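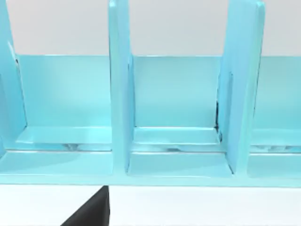

Sim, close on the turquoise rack, gripper finger at the bottom

Monday, budget page. Copying this out of my head before the 3 pm call, tidy later.

Where we are: purchase list for the cell has to go in by end of September or the money rolls back. Ceiling is 2000 for everything that isn't the arm. Want to settle the rack first, everything else hangs off its size.

Rack quotes

Stunton - 753 for one, made to our drawing, dividers fixed. Lead time "four to six weeks", which last time meant nine. Freight not in it, need to ask AGAIN.

Kullemholm - 700, off the shelf, dividers slide. Slot width is theirs though, not ours. Would have to change the model and rerun everything. Two days of work at least, so not really cheaper.

In house - sheet and hardware some 300, plus whoever loses a week in the shop. Edges won't be as clean as the model. Might be fine. Might be good to have one ugly one for testing anyway.

Leaning Stunton for the real one. Not decided.

Things to sort in sim before ordering anything:

- finger clearance over the front lip. Lip on the compartment floors is raised in the model, want to know how much of it we need. If it can come down, ask both shops to requote w/ lower lip
- dividers go up a long way. Do we need the full height?? Shorter = less board and easier reach from above
- surface. Render is glossy, reflections under the ledges are a mess. If the real one is that shiny the depth camera is going to hate it. Ask for matte, find out if it costs extra
- color. Do not pay extra for turquoise. Gray is ok, but not on a white table with gray wall behind, too little contrast. Any mid blue will do
- dark marks low on the right divider where it joins the back panel. Mesh overlap probaly, check the file before the drawing goes out to anybody. Don't want a shop quoting a gap that doesn't exist

Other lines on the list

Fingertips, spare set. Noiphan has them but minimum order is silly. Brurbridge does singles, slower. Go Brurbridge unless we break one this week.

Table top - keep the one we have. Zero.

Clamps and mounting plate for the rack: forgot these on the last version. Put them in as their own line so they don't get eaten by freight.

Light: wait until we know matte or gloss.

Spent so far against the 2000: nothing. Committed: nothing. Good.

To do
rerun reach check w/ lower lip and shorter dividers
email Stunton re freight, matte, real lead time
ask Kullemholm if slot width is really fixed or just the catalog one
fix mesh, re-export, THEN send drawing
move the in-house option to page 2, keep the material prices

3 pm call got moved to 4. Starting the reach check now, results go on the next page.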